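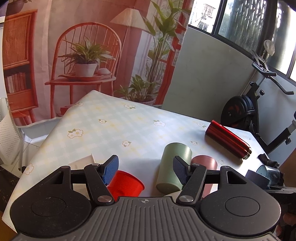 The plaid cloth with the flowers, out.

Back. Sort of. Eleven hours of buses and one ferry and I still have laundry going, so quick notes before I forget all of it.

Jovholm first. Smaller than I expected. One street, really, then the harbor, then a second street that thinks it's the main one. Got in at 4 in the afternoon and it was already getting dark. December, yes, my own fault. Room was fine. Radiator knocked all night, window wouldn't shut the last half inch. Stuffed a sock in it. Slept great after that.

The walk up to Plitby was the whole reason for going and I did it on the second morning. The sign at the bottom says 3 hours. Took me closer to five. Mud, then ice on top of mud, then a long stretch of steps somebody cut for a person with much longer legs than me. 153 of them, according to the little board at the top, which I read while lying down on the bench next to it.

Worth it though! The whole bay opens up and the light goes this weird yellow-gray and for ten minutes there wasn't any wind. Ate my sandwich. Cheese, squashed. Best sandwich of the year, probaly.

Things I'd do differently:
Bring the other boots. The old ones are done, left heel is split right through.
Take cash. The cafe in Plitby doesn't do cards and I had exactly enough for soup and not enough for soup and coffee. Went with soup. Regret it a bit.
Check the ferry times twice. The winter timetable is on a seperate page from the normal one. I missed the early boat and sat in the waiting room with a vending machine that only had mints.
Buy the bus pass ahead. I paid on board each time like a fool.

Used the Fjeld daypack again, no complaints, one zipper getting sticky. Bought a Rumico flask for the trip and the lid whistles when you walk. All the way up. All the way down. If anyone knows how to stop that please tell me, I tried tape.

Step counter died halfway at 3,980 so no totals, sorry to the two of you who like totals.

Would I go back? Yes, but in May or so. I want to do the coast path past the lighthouse, which was closed for rockfall, and I want the coffee I didn't get. Might try for a room on the harbor side too, if they're not silly money by then.

More when the washing's done. Socks are a disaster.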